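Clumau Boards > Workshop & Storage > Bins and Totes

Topic: Sloped-wall bins vs. straight-wall on a bench top

skikuchi
Replacing 2 bins at the sorting bench. The current ones are straight-wall. Small parts collect in the corners and the last few are slow to get out. Considering the Drornaline sloped type. Does the taper cost much volume?

plekes_mont
Yes. I measured mine with water. Straight-wall: 3,076 cubic inches. Sloped, same rim size: 2,158. You lose close to a third. I would stay with straight walls and put a radius insert in the corners.

R. Murakami
Disagree on the inserts. They lift, and then parts get under them. Rim volume is also the wrong number for a picking bin, as you never fill it to the rim. My normal fill is 681 cubic inches and either type holds that.

plekes_mont
Fair for picking. He didn't say picking.

skikuchi
It is picking. Should have said so. Other question is color – black or gray?

obi_bench
Gray. Dark parts disappear in a black bin. Put a mat under it if the bench is finished wood, the base rim will mark it.

plekes_mont
Mine has sat on bare maple for years with no marks. Depends on the finish.

R. Murakami
Wall angle matters more than color. Too steep and you are back to a straight-wall bin, too shallow and the base has no room. Look for plain walls with no ribs, because ribs catch washers. The one on the light wooden tabletop is the pattern I mean: gray, open top, plain sloping walls. Leave the top clear on whichever side you reach in from, and keep cables off the rim. 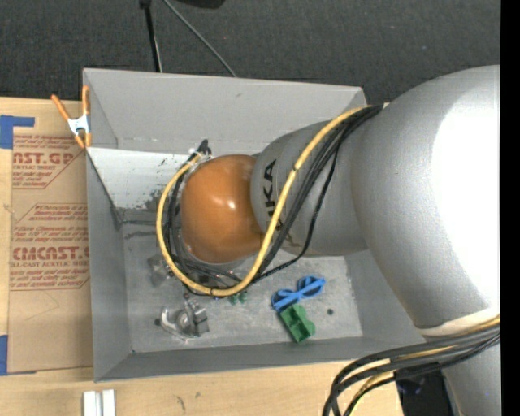 Comments (2)

tomasz_v: Water test is a good idea. Doing mine tonight.

Reiko Murakami: Dry it before the parts go back in.

Filed under: Storage, Bench Setup, Small Parts

Contact the moderators | © Clumau Boards | Back to top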